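Do Cool Floors Really Save Energy? A Look at Thermal Mass in the Birkwood Library
Inmaculada Mateos and Chiến Bùi
Building Science Project, Final Report

1. Why we picked this

Every article we read on passive solar design says the same thing. Put a heavy floor where the winter sun can reach it, and the floor will soak up heat all day and give it back at night. The town of Ornley repeated this claim when it redid the Birkwood branch library, and the leaflet by the front desk says the stone floor "works like a battery." We wanted to know how much of that holds up in a building people use every day. Our starting guess was: less than the leaflet says.

2. What the claim needs in order to be true

For a floor to store useful heat, the sun has to land on it for a good part of the day. That sounds obvious, but most of the sources we found skip it. They give the heat capacity of stone, multiply by the size of the whole room, and get a big number. The reading room has 1,000 square feet of floor. Shelves, rugs and tables take up a lot of that, and the walls shade a lot of what is left. Chiến measured the open floor with a tape and got 600 square feet, so the big number is already too big before anyone looks at the sun.

Shade was the part we had thought about least. A window makes a patch of light with hard edges, and the patch moves. At any one moment most of a room can be outside it. 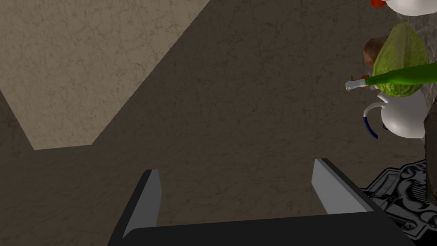
Figure 1. Sunlit and shaded areas on a stone-textured floor (computer rendering).

3. What we did

We taped two cheap thermometers to the library floor in November, one near the south window and one by the history shelves, and wrote down the readings every hour from opening until 5 p.m. We did this on 21 days. Cloudy days were left in. Some of the studies we read dropped them, and we think that is a strange choice when the question is how a floor does in winter.

4. What we found

On clear days the window spot got noticeably warmer by early afternoon. The spot by the shelves hardly changed. On cloudy days the two were so close that we could not tell them apart with thermometers this cheap.

The librarian told us the room feels warmer since the remodel. We believe her, but the remodel also brought new windows and a new furnace. Giving the floor the credit seems generous.

5. Problems with our own work

We had no readings from before the remodel, so we can't compare. We also had no way to measure at night, when the floor is supposed to do its job - this is a big hole and we know it. Tape may have affected the readings too. Inmaculada thinks the window thermometer was partly heated by direct sun on its case, which would make the floor look better than it was.

6. Where this leaves the leaflet

We would not say the floor does nothing. We would say the leaflet should list the sunlit area and not the room area, and should drop the word "battery" until somebody takes night readings. A class with access to the building after closing could do that with the same thermometers and a better kind of tape.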